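Stulel Quilted Bedspread, Obi Weight

Home > Bedroom > Bedspreads and Coverlets

Thanks for stopping by! The Obi is the middle one of our three weights, and the one we send out the door most often. It's light enough for a warm May night on its own and happy to sit over a blanket when the weather turns.
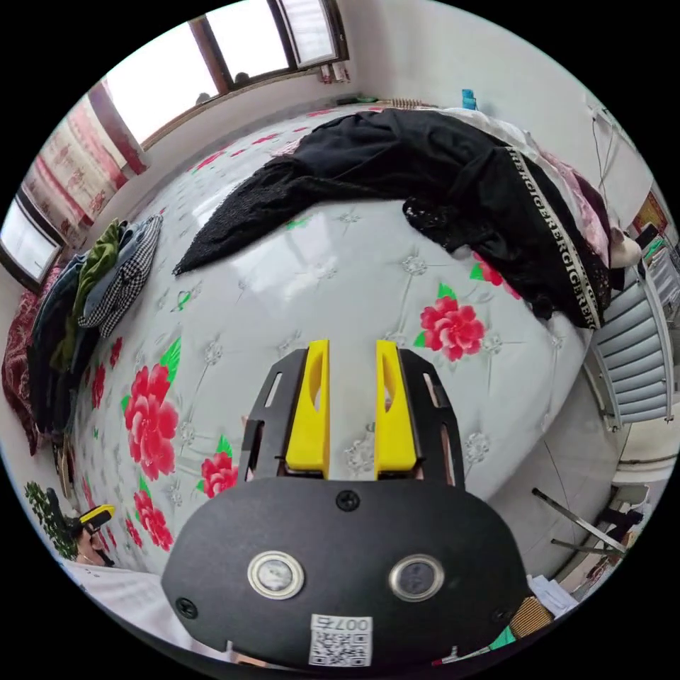
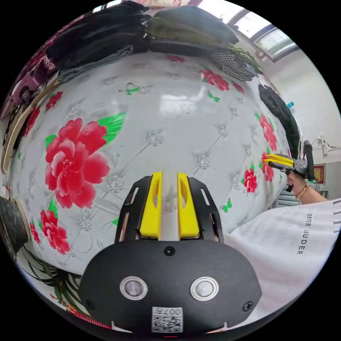
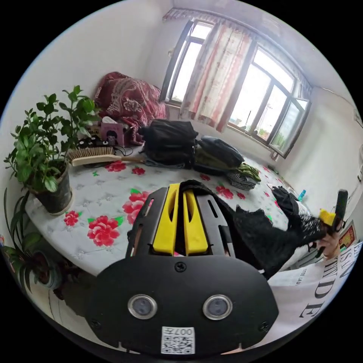
On the bed. The first photo shows a quilted spread with red flowers and green leaves on white.

My aunt Funmilayo Olatunji started selling bedspreads from her front room, and a good many of the folks who bought from her then still call us when a grandchild moves into a first apartment. We love those calls, so please keep them coming (and send pictures of the new place!).

About the Obi

The top and back are both cotton, with a thin cotton-blend filling stitched down between them so it doesn't wander off into the corners. Out of the bag it will feel a little stiff. Give it 2 washes and it softens up nicely, and after that it just keeps getting better.

Sizes: Twin, Full, Queen, King
Item number: 623
Weight, Queen: about 416 ounces per case of four
Edges: bound and double stitched
Shams: sold separately, see the Selix page

Washing and drying

Cold water, gentle cycle, mild soap, and please go easy on the bleach. Tumble dry on low with a couple of clean tennis balls, or hang it over a line if you have the room. A King really wants a big front loader, and the one at your local laundromat will do a lovely job.

Picking a size

Measure your mattress with the sheets on, top to bottom and side to side, and then down to wherever you'd like the edge to hang. Deep mattress? Go up one size. If you're stuck between two, write to Chinyere Sani at our order desk and she'll talk it through with you for as long as you like.

Shipping and returns

Orders are packed by Yakubu Isah and his crew and go out by Wevance ground service. You have 31 days to send an unwashed spread back for a refund or a swap.

Page updated February 4, 2023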